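Flokley Building – Room 11
Workstation and Surface Inspection Checklist
Inspected: August 2, 2021
Form 73, revised May

Section A. Overhead and approach
A1. Ceiling free of stains and loose fittings. Pass.
A2. Walkway to the table clear to the width marked on the floor. Pass.
A3. Room lighting reaches the full work surface. Pass. One tube was replaced after the May inspection. 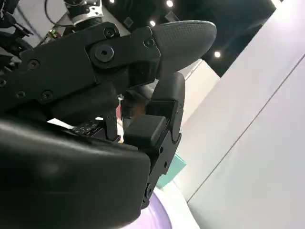
Item A1. Close view at the workstation, ceiling beyond.

Section B. Table and partition
B1. Tabletop clean, with no chips along the rear edge. Pass.
B2. Partition panels secure at the seams. Pass. The left seam is to be checked again at the next inspection.
B3. Grommet holes free of debris. Pass. Covers have been requested from Katene and are not yet fitted.
B4. Table load label present and readable. Fail. The label on the underside is worn and must be replaced by Burkar before the next inspection.

Section C. Items on the table
C1. Tableware limited to plastic or other shatter-resistant pieces. Pass.
C2. Mug kept upright and away from the table edge. Pass.
C3. Small decorative items free of sharp points. Pass. Staff are reminded to return the pumpkins to the Rusby cabinet after use – not to the supply shelf.

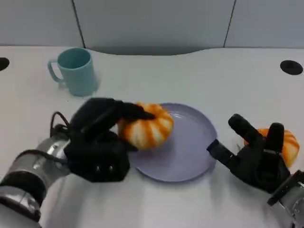

Items B1 to C3. Tabletop with mug, lavender plate and striped toy pumpkins.

Overall result: 80 percent. Two actions open (B3, B4).
Copies of this form are kept at the Flokley front office.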